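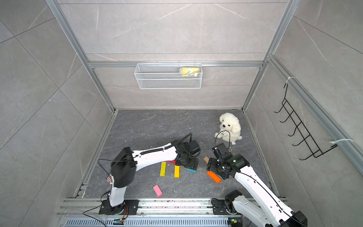
Station check before recording, Ladorell room, cell 4. Please fill in this list before the first example of each shift and leave your comments under the item. The learning system copies whatever we give it, so a small fault in the cell goes into every example of that day. Pay special attention to the cables, for instance the one of the right arm that makes a loop in front of the white plush puppy, because a gripper can catch such a loop when it turns.

1. Both arm bases tight on the front rail
OK. Checked by hand, no movement.

2. Cables clipped and free of the grippers
Needs action. Right arm: loop is too long. Move the puppy away or shorten the loop before recording. T. Kumsa

3. Circuit boards and thin wires at the front panel
OK. Do not rest your sleeves or tools there.

4. Hook rack on the right rail
Accepted for now. It is held by two zip ties. I pulled on it and it stayed, but I would prefer screws. W. Rotich

5. Wire basket on the crossbar
OK. It hangs straight. The yellow packet may stay in it, at the right end.

6. Floor and front rail clean
Not OK. Small dark specks on both. Wipe with a dry cloth.

7. Blocks placed for the task
OK. They must be scattered, with different angles. Tolera asked if the brown one may stand on end. Yes, the Makori task sheet permits it.

8. Emergency stop
Tested with both arms moving slowly. Repeat the test after every 20 examples.

9. Recording
Target for the shift is 105 examples. Take a break of 10 minutes when your hands become tired on the controls. Tired hands make jerky examples, and we must delete them later in Irnov.

Open points for Saturday: item 2 and item 6. Item 4 goes to the Clastullow workshop when they have time.

Checked by: Wafula Rotich
Second check: Tolera Kumsa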